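Search this journal Search Advanced search

3.2 Storage furniture and the sorting of household paper

The second part of the study looked at where people keep paper they mean to deal with later: bills, school letters, appointment cards, guarantees and so on. Earlier work on this subject has mostly relied on interviews, in which people tend to describe the system they would like to have. We therefore asked households in two districts, Sendley and Oner, to keep a short written record each time a piece of paper was put away, moved or thrown out. Records were kept for 30 days, starting in December. After removing duplicates and entries with no location given, 3,232 entries remained for analysis.

Households were not told how to name their storage places. This produced a wide range of terms, many of them overlapping. One household wrote "the cabinet", "the tall one" and "hall cupboard" for what a later visit showed to be a single piece of furniture. We grouped the terms using the Dimitriou scheme, which sorts storage by how far it is open to view and how many separate compartments it offers. The scheme has seven classes. It was drawn up for offices, and two of its classes (locked files and shared trays) were hardly used in our sample. We kept them so that our tables could be compared with the office studies.

The main difficulty was with furniture that is divided up but not closed. Recesses, pigeonholes and open shelves of differing depth all fall between the third and fourth classes of the scheme. In these cases we looked at whether a sheet placed in the compartment could be seen by a person standing in the ordinary position in front of it. If it could, the compartment was treated as open. 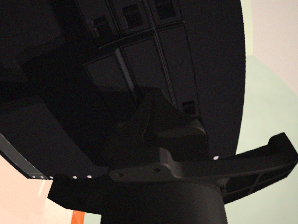
Figure 4. Dark panelled surface with recesses (computer rendering).

Depth made more difference than we had expected. In shallow compartments, paper was moved again within a week in most of the entries. In deep ones it tended to stay where it was until the whole compartment was cleared, often with items that had passed their date. Colour and finish were not recorded in a consistent way and we draw no conclusions from them, although several households in Oner wrote that they "could not see in" to dark cupboards without a lamp.

The height of the compartment was also considered. Paper stored above shoulder level was usually of a kind that people wanted to keep but did not expect to need, such as house deeds and old certificates. Paper at table height was much more mixed. Here the records show a steady turnover, with the same letter sometimes being moved three or four times before it was answered.

Tables themselves were the most common storage place in both districts, even in homes with a good deal of other furniture. Many households placed a rack, a box or a small cabinet on the table top and used it as a halfway point. Items reached it from the front door and left it for a drawer, a folder or the bin. We have called this a staging place. It does not appear in the Dimitriou scheme, and for the present analysis it was coded as a second label alongside the main class.

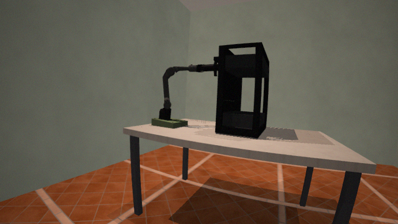 Staging places were reported more often in Sendley, where the homes are older and have fewer built-in cupboards. The difference between the districts remained after household size was taken into account, but it became smaller when we left out homes with a separate study. Roughly 200 entries could not be assigned to either group, as the household had moved furniture during the recording period and did not say when. These were left out of the comparison and kept in the totals.

Entries were coded in Nullbridge by two members of the team working separately. Where they disagreed, the entry was read again by both and a joint decision was made. Most disagreements were over the word "side", which was used for kitchen worktops, sideboards and the edge of a desk.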